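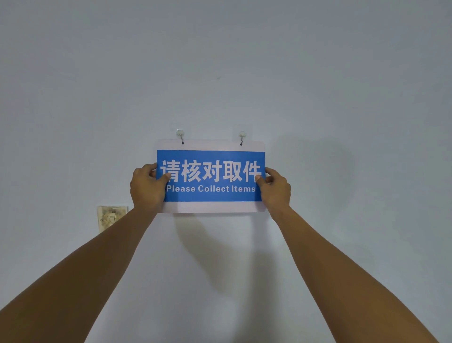 **Adhesive hooks on a painted wall: will they hold a sign?**

**prasow_parcels** — Nov 16, 2021
Hi all, I run a little parcel pickup out of our place in Skarkisley and I've got one of those blue and white "Please Collect Items" signs with the Chinese line above it (请核对取件). It's meant to hang off two small stick-on hooks. Has anyone had these stay up on matte paint? Ours was only redone in August and I'd rather not peel a strip of colour off.

**gumleaf27**
Wipe the wall with metho first, let it dry, press the hooks on hard and don't hang anything till the next day. Mine have been up 283 days — yes, I wrote the date on the back!

**lumenta_lurker**
Disagree on the metho, it dulled a patch of my matte paint. A barely damp cloth is plenty. Also, your Chinese and English don't quite match. 请核对取件 is more like "please check your items when collecting". Doesn't bother me, but a fussy customer might ask.

**prasow_parcels**
Ha, good to know, I do want people to check their parcels! I had a look at it by the curtain as well, in case that side was better.

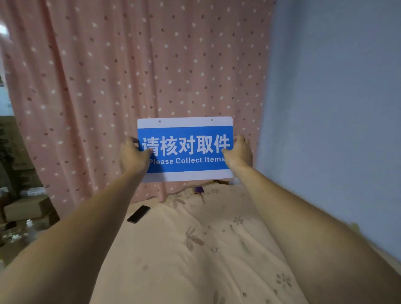

*Sign up against the pink curtain, holes along the top edge*

**gumleaf27**
Wall, definitely. White dots and little petals behind the lettering is a lot, and fabric moves every time someone opens a window.

**lumenta_lurker**
I like the curtain, it's cheerful. You could run a ribbon through those two holes and tie it to the rod, no glue anywhere near your paint.

**gumleaf27**
And then it swings about and ends up crooked. Hooks!

**prasow_parcels**
Going with the wall and the damp cloth. Will report back if I lose any paint.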